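Histoire des musiques amplifiées, séance 4
Le troisième album : sortir un disque quand on a déjà un public
Notes de cours, version du 17 mai 2026

Bon, on reprend où on s'était arrêtés en avril, c'est-à-dire au moment où Walmont signe chez Bulance. Pour celles et ceux qui n'avaient pas écouté les deux premiers disques, faites-le, je m'appuie dessus sans arrêt et je ne les repasserai pas en cours (le premier dure trente-cinq minutes, ça se cale dans un trajet !).

1. Le calendrier d'une sortie

Chez Bulance, à l'époque, on travaille avec 18 semaines entre la livraison du master et la mise en vente. Ça paraît long, mais il faut y loger le pressage, la promo presse, 2 singles et l'annonce de la tournée. Le vinyle mange presque tout. Pour Grullgate, le troisième album, le groupe livre en retard et le label choisit de sortir le numérique d'abord. Les disquaires l'ont très mal pris, on verra les courriers en TD.

Retenez le vocabulaire : single d'annonce, titre promotionnel, précommande, date de rue. Je vois encore « date de rue » confondu avec « date d'annonce » dans les copies, et ça me fait de la peine.

2. La tournée

La première salle de la tournée, le Balogun, a une jauge de 535 places. Walmont aurait pu viser plus grand, il y avait plus de 2 000 inscrits sur la liste de diffusion. Ivana Toledo, qui s'occupait des dates, voulait une salle pleine et des gens dehors. J'aime beaucoup ce choix, même si commercialement ça se discute (et justement, discutez-le dans vos dossiers). Comparez avec le groupe vu à la séance 3, parti directement dans des salles trop grandes et obligé de fermer les balcons.

3. Écouter « Grullgate »

On écoute la plage 4 en entier, deux fois. À la première écoute, pas de notes, vous écoutez, c'est tout. À la deuxième, relevez l'entrée de la basse, le moment où la batterie passe en demi-tempo et ce que fait la voix sur le dernier refrain. Pour le demi-tempo, tapez la pulsation sur la table, avec les doigts, un stylo, ce que vous avez sous la main. Si votre main garde le même débit alors que tout semble ralentir, vous y êtes ! 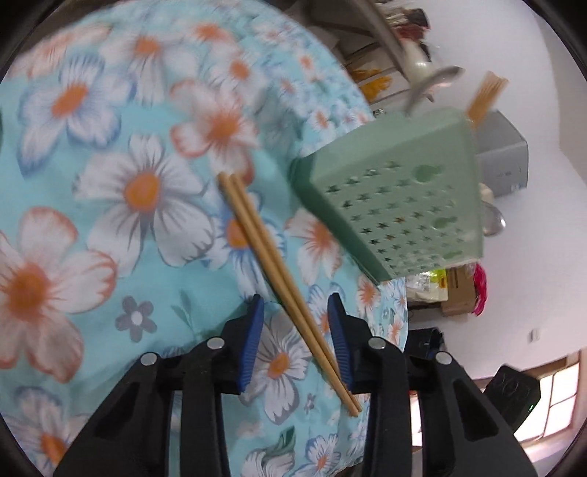

Fig. 1. Deux baguettes en bois sur une nappe à fleurs.

Petite remarque sur le pont : beaucoup y entendent un changement de tonalité. Réécoutez la basse, elle reste sur la même note et ce sont les guitares qui bougent au-dessus. On appelle ça une pédale, rien à voir avec celles des guitaristes.

Pour la prochaine fois

Lire le dossier de presse de Bulance (sur la plateforme) et rédiger une annonce de sortie pour un album de votre choix, une page maximum. Une vraie annonce, avec titre, date, label et citation du groupe. Évitez « très attendu », je l'ai lu dans toutes les copies l'an dernier. On commencera par la question des premières parties, que je n'ai pas eu le temps de traiter.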